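Search Dandell products Go

Umside Wallpaper Paste, 22 oz tub

Mixes in 10 minutes, hangs on for years. Umside is for plain and printed papers - birds, stripes, your aunt's roses. One tub covers one modest wall or one ambitious closet. Wipe seams with a damp sponge before you admire them.
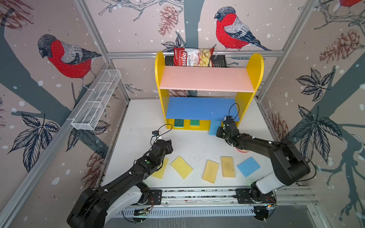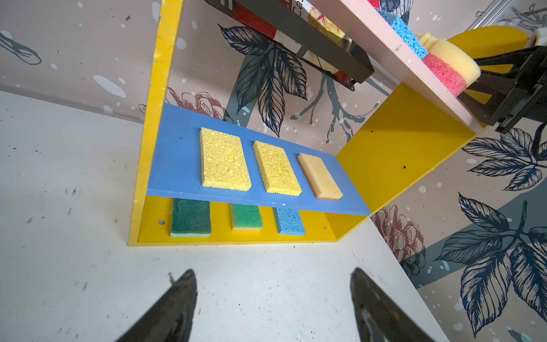

Bullfinch wallpaper, first picture; yellow sponges on a blue shelf, second.

Keep above freezing. Not a dip.

Comments (2)
kulkarni23: Bought two tubs, needed three.
hover17: Lid is stronger than the paste.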